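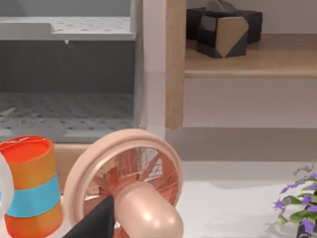 Showing a Simulated Two-Arm Robot How to Pick Up Objects by Remote Control

Project report, Robotics Laboratory course, Lerkent Technical College

1. Introduction

In this project we wanted to learn how a person can show a robot a task without writing a program for it. The person moves a control device, the robot in the simulation follows, and the computer stores everything. Later a learning method tries to repeat the behavior from the stored data. Our group was responsible for the first half, the showing. A second group in the same course works on the learning and will give their own report.

We chose the simulation for a simple reason. The college has one real two-arm robot and it was reserved until October. In the simulation each of us could work on his own computer, also in the evening.

2. Equipment and software

The simulator is Sedach, in the version that was installed in the computer room. For the control we used the Illés handles, a pair of small passive arms which stand on the desk. The joints of each handle have the same order as the joints of the robot arm, so if you bend the elbow of the handle, the elbow of the robot bends too. The gripper is closed with a trigger under the index finger.

The scenes come from the Pridstead household set. They contain shelves, tables, plants and many small things of daily life. Some objects are easy to hold, such as a cube or a cylinder. Others are difficult because of their form. The small desk fan was the most difficult for us. It has a thick round guard ring and behind it a motor housing like a capsule, and the fingers of the gripper must come near the housing without pushing the ring. With the handle this movement feels very natural at the beginning, but the last part is slow.

3. How we recorded

One demonstration is one try at one object. The operator starts from the rest position, goes to the object, takes it, lifts it and puts it down in another free place. The state of all joints, both grippers and the pictures are stored 20 times per second. The operator starts and stops the recording with a foot pedal. In the first week we did it with the keyboard and lost many recordings, because one hand had to leave the handle.

Before the real recording every operator did 15 practice demonstrations, which were deleted. We recommend this to the next group. The practice ones look very different from the later ones: the arm stops often in the air, it goes back, and the trigger is closed too early.

After this we recorded 100 demonstrations which we kept. The longest has 2,170 steps. It is one of the fan, and in the middle of it the operator is only searching for a good angle. We discussed whether to keep such recordings. In the end we kept it, but we marked it in the list so that the other group can leave it out.

4. Working in a full scene

At first we used tables with only one object. The recordings were clean, but our supervisor said that a robot which learns from them will know only the empty table. So we changed to full tables, where the operator must go between the things. The shadows are also a problem there, because on a white surface a shadow can look like the side of an object, mainly when the robot camera is high.

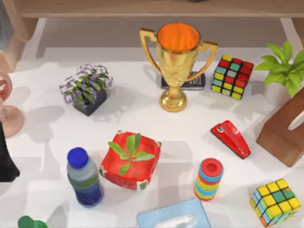
Figure 1. One of the full tables, with the red stapler lying on its side between the red container and the Rubik's cube at the corner.

The stapler in this kind of arrangement is a good example of a decision which the operator makes without thinking. It lies diagonally, so the wrist must turn before the gripper goes down. When we asked each other afterward why we turned the wrist to one side and never to the other, we could not explain it. We only saw it in the recordings. For the learning method this is good, since the data are more uniform, but it means also that the robot will copy our personal habit.

Tall things next to the path of the arm were pushed many times. The trophy is heavy in the simulation and it stays. The water bottle falls. We made the rule that a demonstration with a fallen object is stopped and not stored, even if the target object was taken correctly.

5. Touching the surface

Lowering the finger near to the tabletop was harder than we expected. The Illés handles give no force back to the hand. On a real table a person feels the contact and stops. With the handles the operator has only his eyes, and he must judge the height from the picture. Two things helped us. One is the shadow of the gripper, which comes nearer to the finger when the arm goes down. The other is the wood grain on the brown tables, because the white finger is easy to see against the lines. On the white tables the same finger is much less clear.
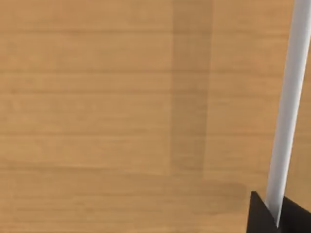 Figure 2. Wooden tabletop with a white gripper finger and part of the black housing at the lower right.

We made a separate exercise for this, without any object, in which the operator only lowers the finger, stops above the surface and goes up again. It is boring, but after it the demonstrations with small objects had fewer collisions with the table.

6. Problems

The largest problem was the delay. When Sedach ran on the older computers, the robot arm came visibly later than the handle. The operator then moves too far, corrects, and moves too far again. These recordings have a wave in them and we had to repeat them on a faster computer.

The second problem was the start position. If the handle and the robot arm are not in the same position when the control is switched on, the robot jumps. We wrote a small check which waits until the difference in every joint is small enough. It is in the project folder with the name of the start script.

The third one was that we got tired. After one hour the movements become faster and less careful. From the second week we changed the operator more often.

7. Results and next steps

The demonstrations, the list with our marks and the start script were given to the learning group on a Monday. They have already told us that the cube and cylinder recordings are useful and that for the fan they would like more. We would also like to repeat a part of the work with handles which can vibrate at contact, and to compare the height of the finger in both cases. For the full tables it would be interesting to use both arms in one task. Our operators almost always used the right arm and left the other one waiting at the side.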